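I've been using the Bedico metal bin since July, and I have opinions! I bought it because the plastic tubs I'd been using for bolts, brackets and offcuts kept splitting at the corners, and I was tired of sweeping up hardware. It was $49 at Tristgate, with another $4 for a set of stick-on feet that I'd tell you to skip (mine peeled off in a week and I never missed them).

First, the shape. I had straight-sided bins before and I didn't think sloping sides would matter much, but they do. You can slide a handful of washers up the wall with your fingers instead of chasing them around a tight corner. It also means the top takes up more room than the base, so measure your bench before you order. Mine is 30 inches deep and I still had to move my vise over. 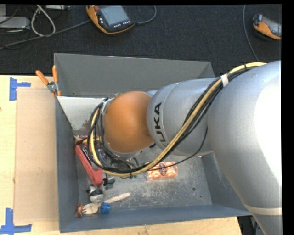 Gray metal bin beside a light wooden tabletop, with scuffs and whitish scratches on the floor.

Now the finish, which is my one real gripe. It marks up fast. I had visible scratches after the first load of angle brackets, and if you like your shop stuff to stay pretty this is going to drive you nuts. My friend Natalia Olvera has the Wumex version and says hers looks just as beat up, so maybe that's plain gray metal for you. I threw a scrap of rubber mat in mine for the smaller parts and that helped a lot with the noise too. Oh, the noise! Dump a coffee can of screws in there at 6 a.m. and the whole house is up.

Would I buy it again? Yep, though I'd wait for a sale. The big one from Ocampo runs $70 and I can't see what the extra money gets you unless you need the depth. Four stars from me, and it would be five if they'd put a handle on the thing.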